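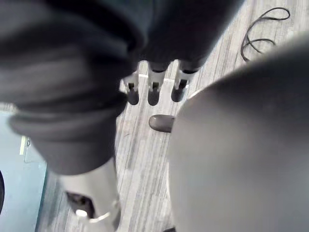
Naveed Naqvi

Slide 1. Floors. Leave it up while people sit down.

I'm here to talk about gray wood-grain laminate, and I'm not sold on it. Say so early.

Slide 2. The Dernura building: 248 square meters, 14 rooms, one color. The Vitum people told us gray "hides everything." Hides what? Ask the room. Pause.

Gray shows crumbs. Gray shows pale dust worse than oak does, at least in my house.

Slide 3. Cost. Kakakhel's quote left out the underlay. Read the line aloud, slowly.

Slide 4. "Lasts a lifetime." Whose? I asked for the wear test and got a brochure. Hold up brochure.

If short on time, skip the stairs and go to questions. Someone will ask about vinyl. I don't trust that either.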